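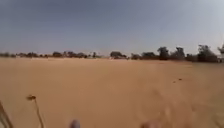

I get a lot of the same questions about the stenciled floor in our back bedroom, so I finally sat down and put my answers in one place. Grab a coffee, because I do tend to go on a bit!

## Can I really paint over an old wood floor?

Yes, as long as the boards are sound and you're willing to sand. Ours had been varnished more than once, and the varnish had gone sticky near the window. You don't have to get down to perfectly bare wood everywhere (I certainly didn't), but you do need to take the shine off. Run your palm over the boards when you think you've finished. If it slides, keep going.

## What did you use?

Allden bonding primer, then two coats of Erine floor enamel in a warm off-white, with the pattern in a darker shade from the same line. The topcoat is Prostum clear matte. I tried the satin first on a scrap board and it looked like a school gym, so back it went.

## How much did the whole thing cost?

$205 for a room that measures 10 by 12 feet, and that includes the stencil. I already owned a sander and most of the rollers, so add to that if you're starting from nothing. The one quote I got for having the floor refinished was $460, and that was without any pattern at all.

## How long does it take?

Mine took 5 days from the first pass of sanding to the last topcoat. Then I waited 8 more before I carried the bed back in – and I'll admit I was walking around in there in socks long before that. If you're painting in November, like my sister did, give every coat extra time.

## How do you keep the pattern straight?

Snap two chalk lines that cross in the middle of the room and start from there, working out toward the walls. Please don't start in a corner! My house was built by people who had clearly never met a right angle, and a pattern started in the corner would have wandered off by the time it reached the closet.

## My paint bled under the stencil. What now?

Oh, I've been there. Nearly always it's too much paint on the roller. Roll most of it off on a paper towel until you think there can't be any left, then do two thin passes. For the smudges you already have, a small angled brush and some of the base color will tidy things up nicely.

## Which stencil is it?

It's called the Chornovol, a big eight-pointed star with little diamonds between. I bought the large size. The small one is pretty too, but I'd still be kneeling in there now.

## Does it scratch?

A little. There's a scuff by the door where we dragged the dresser, and I've left it alone so far. I saved a jar of each color for touch-ups, labeled on the lid, and put felt pads on all the chair legs.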